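Gone eleven at night, February, and rain on the skylight again

I said I would be in bed by ten, and instead I have spent the whole evening on the handheld, so I may as well write it all down while I still remember what I did.

It began with the shop update. They have changed the download shop so that it opens on a page of things it thinks I might like, and it is quite hopeless at guessing, bless it. It offered me two football management games and something about a haunted dentist. I went round the back way instead, through the list of small games sorted by price, cheapest first, and there between a calculator and a sliding-tile puzzle was Petidel, which Kadir Yurt has been on at me about since before Christmas. It was 218 points. I had 1,000 sitting in the account from my birthday and no idea what to do with them, so that was that!

Petidel is a post office game. I know how that sounds. You are the only clerk on a little island called Uibo, and every morning the boat brings the sacks in, and you sort the letters into pigeonholes with the stylus and then walk them round to people's doors. There are 64 residents to get to know, and if you take somebody the wrong letter they will often open it anyway, and the whole story goes off in a different direction. I gave the baker a letter meant for the lighthouse keeper by pure clumsiness and now the baker is learning to swim. I didn't do it on purpose and I can't undo it, as there is only the one save slot and it saves itself whenever you go through a door.

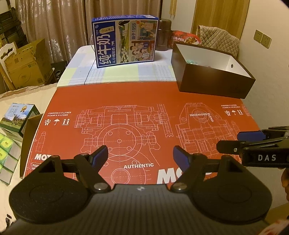 Kadir wrote back almost at once to say the single save slot was the whole point, that I was to stop fretting and let the baker swim, and that on his island the schoolteacher had packed up and left on the boat over a seed catalogue he delivered two doors down. He said he was sad for three days and then started enjoying it much more.

I do see what he means, and I told him so, but I am a person who keeps four saves for everything and always has been. When I was small I used to put my finger in the page of those choose-your-own-path books, and then another finger in the next page, until I had run out of hand. So it will take me a while to get used to it.

What I loved straight away was the sound. There's hardly any music, only a little wheezy tune when the boat comes in, and the rest is footsteps and gulls and the flap of the letterboxes, and every letterbox is different. Some of them clang. The one at the top of the hill has a sort of sigh to it. I turned the volume right up and sat there opening and shutting it with the stylus like a child until the old lady behind it came out and told me off, and then of course I was delighted, and went and did it again the next morning, game morning I mean, to see whether she'd say something else. She did! She asked if I was all right.

What I didn't love so much is the handwriting. The addresses get harder to read as the weeks go on, which is clever and rather funny, but on the small screen with my eyes at nine at night it was a struggle, and I had the thing up against my nose under the lamp. There's meant to be a magnifying glass you can buy from the island shop for 2,000 shells. I have nowhere near that. You get shells for parcels and hardly anything for postcards, and nobody on Uibo seems to send anything but postcards. I may have to start hoping that the lighthouse keeper takes up mail order.

I rang Birsen Öztürkmen in the middle of all this, meaning to ask about next week's lift, and we ended up talking about Stomari for the best part of an hour. She is still playing it on the same old machine with the hinge gone. She has finished it twice, and is now going round a third time without using any of the shortcuts, walking everywhere, and she told me about a whole valley behind the waterfall that I never even found. I was a bit put out, to tell the truth. I thought I'd seen all of Stomari. I must dig out the cartridge, it'll be in the biscuit tin with the spare styluses, or else I lent it to Taner Polat and have forgotten, in which case it is gone for good, because Taner has a lovely nature and no idea where anything in his flat is.

Birsen says Petidel sounds like being at work. I said it is very much like being at work, only everyone is pleased to see you.

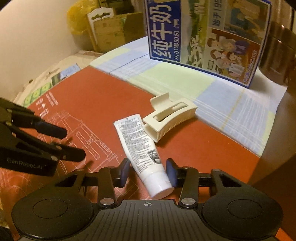

Anyway, after we hung up I did another two weeks on the island. The mayor has started writing to himself, which I think must be a clue. He sends a letter out on the evening boat and back it comes in the morning sack, in the same green ink, and he stands on the step pretending to be surprised. I was very tempted to take one to the wrong door and see what happened, and I held off for three mornings running, and then I gave it to the girl who mends the nets. So far she has said nothing, but she has painted her boat green. I have no idea whether that's connected. Kadir would know, but I've made him promise not to tell me anything past the spring festival.

A word about the battery, as I always forget and then get caught out. It went from full to the red light in one evening, which it never does with the puzzle games, so I suppose it's the wireless. Petidel likes to have it switched on so that letters can come over from other people's islands. I had just one, from an island called Furard, and it was addressed to a man who doesn't live on mine. There is a shelf for those behind the counter. It's up there now, and I find I keep going back to look at it -- perhaps he moves in later.

I wonder who has Furard. It could be anyone. It had a drawing of a duck on the back, so I drew a goose on mine and sent it off, and my goose looks like a kettle, but you can't rub anything out once the stamp's on.

Things to do tomorrow, before I start playing again and the day disappears:

- find the charger, the proper one, and not the one that has to be held at an angle
- look in the biscuit tin for Stomari
- ask Taner, nicely
- tell Kevser Akgül the price, as she has points left over too and would be so good at the handwriting
- ring Birsen back about the lift, which we never got round to

The red light is blinking at me. The boat's in and I haven't done the sacks, but they'll have to wait on the quay until morning.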